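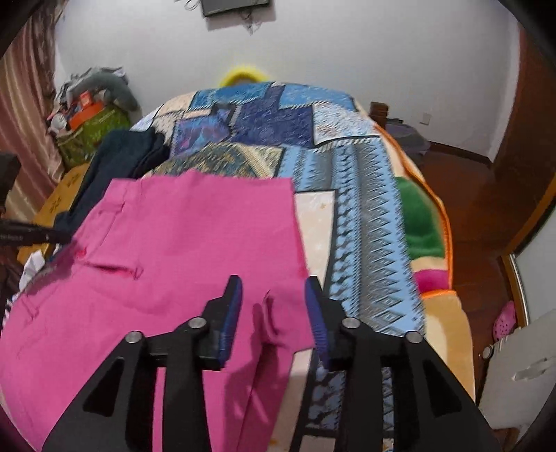

Do you need a capsule wardrobe?

December 18, 2024

Every October my feed fills up with people who own four sweaters and want me to know how calm they feel. This year it got to me. I downloaded the Cellis wardrobe planner, which is free until you want to do anything with it, and spent two evenings typing in my clothes.

The app wanted a "base palette." Mine came back as oatmeal, charcoal and something called wet stone. I never picked any of those. I have pink trousers, loud ones, and I wear them more than anything gray I've ever bought. Cellis filed them under "consider releasing."

What bothers me about the whole capsule business is how much shopping it involves. The starter list in the Feter guide (a PDF, 255 pages, I read maybe a third) has you clear out half your closet and then buy a coat, a blazer, two pairs of shoes and a "considered knit." I priced it at the stores they link to and got to over $600 before the shoes. That's a lot of money for owning less.

Then there's the time claim. You're supposed to save hours every week by not choosing what to wear. I'd like to see how they measured that. I get dressed in the time it takes the kettle to boil, and most of that is looking for socks.

Rogério Brito left a comment on my last post saying it worked for him because he travels for work and hates ironing. Fair enough. I believe him. But that sounds to me like a packing list, and he probably had one already.

I did get rid of a few things, mainly shirts with bad collars. I've deleted the app and I'm keeping the trousers. Next month I'll try to get through the rest of the Feter guide, if only to find out what makes a knit considered.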